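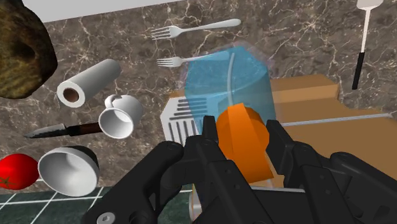 How a robot hand learns to hold things

Home | Machines | Animals | Space | Ask Us

Picking up a cup is easy for you. You have been practising since you were a baby. A robot hand has to practise too, and a lot of that practice takes place inside a computer.

The Ustent is a robot hand kit made for schools by a company called Lilberg. Before your class bolts the hand together, you can try it out in a program called Warkside. Warkside draws a make-believe kitchen, and the black hand in it is holding an orange cylinder. The marble counter is a mess. A mug has tipped over, a paper towel roll is lying on its side and there are forks to steer around.

Why so messy? Real kitchens are messy. If a robot only practised at a tidy counter, it might get stuck at yours.

What does the hand have to work out?

First it has to find the thing it wants. That can be tricky near a see-through container, where one shape shows through another. Next it chooses where to put its fingers. Then it squeezes. If it squeezes too softly, the object slips. If it squeezes too hard, a real tomato would be squashed. In Warkside you can squash as many tomatoes as you like and there is nothing to clean up.

Practice goes quickly on a computer. One class set the hand 900 tries at picking things up and left it running over lunch. Each try gets a score, and the program uses the scores to change what the fingers do next time.

What comes in the kit?

The box holds the hand, a cable, 50 screws and a colour guidebook. Putting it together takes 75 minutes, and you will need an adult for the wiring. It is meant for children aged 7 and up. The hand is slower than the one on the screen, and it can't lift anything heavier than a full lunch box.

More to read
Raju the robot vacuum
What is a sensor?
Why do robots need batteries?
Build a paper gripper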